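**Ticket 3308**
**Product:** Taklow (grant application portal)
**Account:** Sonell, small publishers group
**Call:** Bautista translation fund, publishers' strand
**Opened by:** Vira Lytvynenko
**Assigned to:** Lefteris Chrysikopoulos
**Status:** Resolved, one item moved to backlog

## Original report

We are filling in the application for a package of translated fiction. Two problems.

1. The "Summary in original language" field won't save. The form says the limit is 2000 characters. Our text is under that in Word and in LibreOffice. When I click Save I get "Text exceeds maximum length" and the field goes back to what it was before.
2. The budget page shows a total that is 900 euros lower than our own sheet. Every line looks right when I read down the table.

The English summary saves fine. The deadline is in May and our co-publisher, Sturkard, has to countersign before we can submit, so we would like this fixed before they log in.

Browser is Firefox. A colleague got the same message in Chrome.

## Log

**9:40, Lefteris Chrysikopoulos**
Picked up. Vira, please paste the summary into a plain text file and attach it here. Don't copy it out of the portal, take it from your own document. Also tell me which language is selected at the top of the section.

**10:05, Vira Lytvynenko**
File attached. Language is set to Ukrainian. I tried setting it to English and pasting the same text and got the same error.

**10:30, Lefteris Chrysikopoulos**
Reproduced on the test server with your file. Things I tried:

- Pasting as plain text: fails
- Removing line breaks: fails
- Replacing the curly quotes and long dashes with plain ones: fails
- Cutting the text to the first half: saves
- English text of the same length: saves

The counter under the box shows a number below the limit the whole time, so the page and the server don't agree. The language setting has no effect.

**11:15, Lefteris Chrysikopoulos**
Found it. The server check on this field measures bytes and the counter on the page measures characters. A Cyrillic letter takes two bytes in UTF-8, so a Ukrainian text hits the limit at a little over half the length the form promises. Greek would do the same. French or Polish text would only lose a few characters to the accents, which probably explains why we have no earlier tickets on it.

Passing to Misaki for the fix. The budget problem is separate, I'll look at it next.

**11:50, Misaki Ishida**
Confirmed. The check was copied from the old attachment name field, where bytes made sense. It is used in these places:

- Summary in original language
- Author biography
- Note on the translator
- Promotion plan, free text part

I'll change all of them. The database column is wide enough, no migration needed.

**12:10, Vira Lytvynenko**
Should I shorten the text for now? I can, but the fund's guide says the summary counts toward the quality score and I would prefer to send the full one.

**12:15, Lefteris Chrysikopoulos**
No, leave it. Save the rest of the form and keep that section empty. Drafts with empty sections are kept. You will see a yellow mark in the side menu until it is filled in.

**1:25, Lefteris Chrysikopoulos**
Budget. The missing 900 euros is the line "Author travel, readings." It is in the table but has no cost category. The total only adds up lines that have one. Please open the line, choose "Promotion" in the category list and save.

**1:40, Vira Lytvynenko**
Done, the total is right now. The category was set when I first made the line. I think it was lost when I moved the line from book to book.

**2:00, Lefteris Chrysikopoulos**
You're right. Steps to repeat:

1. Add a budget line under one book and give it a category.
2. Drag the line to another book in the same package.
3. Save and reload.

The category is blank after the reload, and there is no warning. Moving a line with the arrow buttons keeps the category. Until this is fixed, use the arrows.

**2:20, Bohdan Demchenko**
Adding a note from the fund desk side. If a line without a category reaches us after submission we can't correct it for the applicant. The amount requested is taken from the total at the time of submission. Please put a notice on the budget page today, even if the fix takes longer.

**2:45, Misaki Ishida**
Notice is up. The text is: "Check that every budget line has a category. Lines without one are not included in the total."

**3:30, Misaki Ishida**
Length check is fixed on the test server. Tested with Ukrainian, Greek, Georgian and Japanese text right at the limit, and one character over. All as expected. Going live with the evening release.

**Next morning, 8:50, Misaki Ishida**
Live. Vira, please try again.

**9:20, Vira Lytvynenko**
Saved the first time. I also filled in the author biography in Ukrainian and that saved too. The preview PDF comes out at 33 pages with all the letters in place.

One more question. Taras Prokopenko at Sturkard has his invitation but only sees the partner page. Does he need to see the budget to countersign?

**9:45, Lefteris Chrysikopoulos**
He needs the "Partner, read all" role. You can give it to him under Consortium > People > Edit role. He should log out and back in afterward, the role isn't picked up while he is logged in.

**10:30, Taras Prokopenko**
Works now. I can see all sections and the signature button. Thank you.

## Resolution

- Length check now counts characters in all free text fields listed above. Live.
- Budget total was correct for the data it had. Category lost on drag is a confirmed bug, moved to backlog. Notice stays on the page until it is fixed.
- Partner role changed by the applicant.

Help page "Text limits" updated. Help page "Budget lines" still to do (Lefteris).

## Attachments
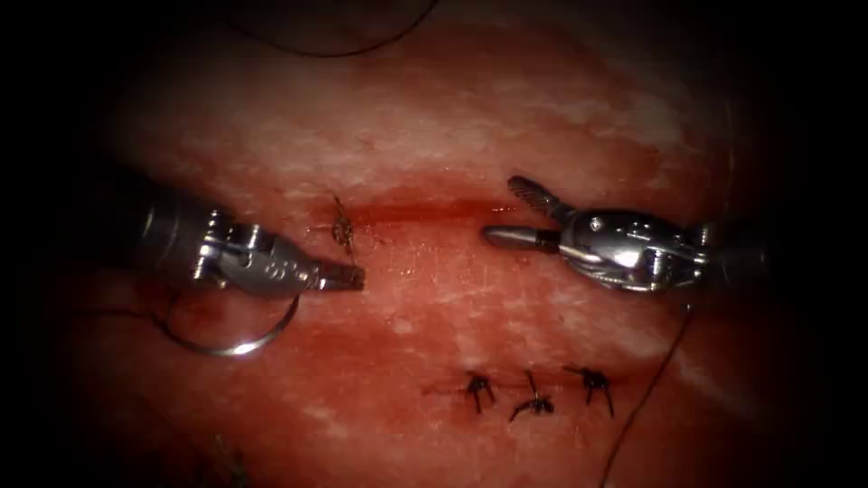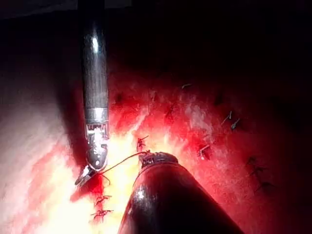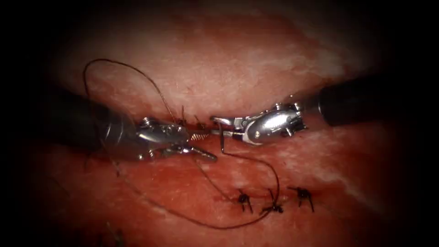

Surgical instruments over red tissue, three views.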